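Gripper notebook, bench 2, shelf task
2018-12-13, P. Correa

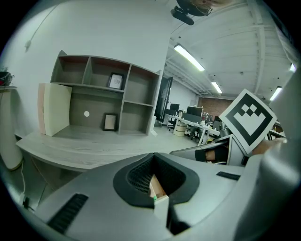

Gripper view, marker card held up by hand, shelving unit on the left.

Carried on with camera-to-finger calibration for the hand-held tool. Last week's fit used the card fixed to the desk and moved the tool. Today the other way round: tool held still, card moved through the working volume by a second person. The aim is to see whether the two methods give the same offset. If they do, we drop the desk method, which takes twice as long to set up.

Recorded 215 card poses. Asked for as much tilt as possible, as the square-on views constrain depth badly. After removing blurred views and anything where the corner fit was poor, 200 left. Solved with the Mateos script, default weights, lens model unchanged from the previous entry.

Result: reprojection error lower than with the desk method, but the offset along the finger axis has moved by more than I can put down to noise. The sideways offsets agree well. Rotation agrees except for a small roll term, which I do not trust in either fit.

Possible causes for the axis shift:
- card not flat. It is printed card stock and bends when held at one side. A bend of a millimetre or so would be enough.
- card size entered wrongly. Measured again with the calipers, the value in the config is right.
- finger not at its end stop. I did not log the finger position during this run. Should have.

Tried a quick check on the first one. Refitted using only the inner corners, where a bend matters less. Axis offset came back about halfway towards the desk value. So the card explains part of it and something else explains the rest.

Split the 200 into two halves by time and solved each alone. The halves agree with each other, so whatever is wrong is steady and was there from the start. That fits the finger position idea better than it fits the tool body slipping.

Exposure: fixed at the setting from the Uvach runs. With auto exposure on, the ceiling lights pull everything down and the white of the card goes grey as the tool tips up. Fixed is better for corners but the dark parts of the housing lose detail. Does not matter for this job.

Lost the first 92 seconds of the overhead recording, wrong disk selected. The rest is usable. Clocks compared at start and end of the session, drift is below one image interval, no correction applied.

Files are under Bistex/calib/1035. The raw set includes the rejected poses, with the reason for each in the text file next to it. Please do not delete them, I want to rerun the filter with a looser blur limit.

To do:
- glue a card to a rigid plate and repeat with the same tilt range
- log finger position on every run, add it to the start-up check
- refit both methods with roll locked
- shelf task stays on the old offset until the plate run is in. Do not mix the two in one data set.

If the plate run still shows the shift I will strip the finger mount in January and measure it directly.

Grumum workshop notes | Contact: Percy Correa | Back to top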